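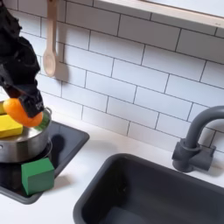

New play kitchen up and cooking at Lirilside

May 9, 2021

I've been promising a bit of proper news from the Lirilside playroom since January, and at last I have some. The new play kitchen is up! It's against the long wall, screwed in, wiped down and stocked, and I've already spent far more of my week at it than a grown adult should.

If you remember the old one, you'll remember the oven door that came off in your hand and the tap that had been glued back on so many times it pointed at the ceiling. It did us well for 11 years and went off to the tip in two car loads. I was a bit sad, I'll admit. Then I opened the boxes for the new one and got over it very quickly.

It came from Uysal, the little toy and nursery furniture shop by the station, who knocked 20 per cent off and let us pay in two goes. Putting it together took an evening and most of the following morning. The instructions are all drawings with no words, and I put one side panel on back to front and had to undo the lot (the swearing was done quietly and the room was shut).

What I like most is that it looks like a kitchen you'd want yourself. There are white tiles along the back, the brick-shaped sort, and pale wood shelving, and a white worktop with the sink set into it. My own kitchen at home has none of these things going for it. There's a cooker hood as well, with a plus and a minus on the front and a pair of round knobs, and a slotted spatula and a wooden spoon hanging underneath it. The spoon is my favourite thing in the whole room. I don't know why, it's just a very nice spoon.

The pot is stainless steel and makes a lovely clang. I'd forgotten how much of a play kitchen is noise. We had a plastic pan before and you could drop it down the stairs without waking a soul, so those of you with the afternoon slot next to the reading corner have my apologies in advance – it does ring out a bit.
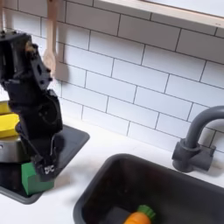 What's in the food box

The food is a mix. Some of it is new and some has been carried over from the old kitchen after a good scrub, so you'll spot a few old friends. I went through every piece with a bowl of soapy water and a nail brush and threw out anything chewed, cracked or sticky in a way that wouldn't shift. We ended up with 52 pieces going back on the shelf, which I've written inside the lid of the box so that whoever tidies up has something to check against.

The carrot is the one everybody goes for. It's got a ridged orange body and a green leafy top, and it spends most of its life in the sink. I'm all for that. Washing the veg is a proper kitchen job and it's the one small children seem happiest doing over and over, whether or not anybody ever gets round to cooking it. The sink is a good deep one too, dark grey with rounded corners, so things stay in it instead of bouncing off across the floor as they did with the old tray.

Please don't put real water in it, though. I know it's tempting in warm weather. The water tray is still in the cupboard by the back door and can go outside whenever you like, but the kitchen has wood in it and I'd like it to see out another 11 years.

We've also got the blocks in with the food now. They were always being used as butter and cheese and cake anyway, so I've stopped sorting them back into the brick box at the end of the day. A yellow one makes a very good lump of cheese. Green is apparently soup.

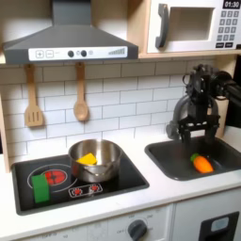
01:30 on the microwave, so lunch is nearly ready.

The microwave deserves a word. It sits up on its own wooden shelf and it has a keypad and a display with the time left on it, and I've been asked more than once already what we're all waiting for. Jacket potatoes, I said, and that was accepted. The hob has a big red ring printed on it too, so please do keep up the "careful, it's hot" game – the older ones are brilliant at telling the little ones off about it.
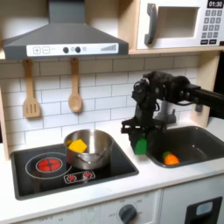

I was going to keep everything in neat rows, with the pot on the shelf and the food sorted by colour, and I gave up inside a day. It's much nicer to come in and find something half cooked. So the tidying rule is a loose one: food off the floor, pot back somewhere on the kitchen, spoon and spatula hung up again under the hood. If there's dinner in the pot, leave it there for whoever comes next.

Still to come is the soft flooring, which we've ordered from Itent in a sort of oatmeal colour. They say seven weeks, so I'm telling everyone eight. Until then the old rug stays down, and do watch the corner nearest the window, where it curls up. We'll have to close the playroom for one morning when the floor goes in and I'll put a note on the door well ahead.

I'm also after a few bits if you're having a clear-out. A small colander would be perfect, or a couple of tea towels, or one of those little wooden chopping boards. No glass and nothing with a blade, please, and no more plastic sweetcorn – we are very well off for sweetcorn. Anything you can spare can be left in the crate in the porch.

The longer write-up, with the opening times and the booking form for parties, will be in the next Sterine newsletter, and there are paper copies by the coat hooks if you don't get it by email. Otherwise just come in and have a go. Shoes off at the rug, same as always.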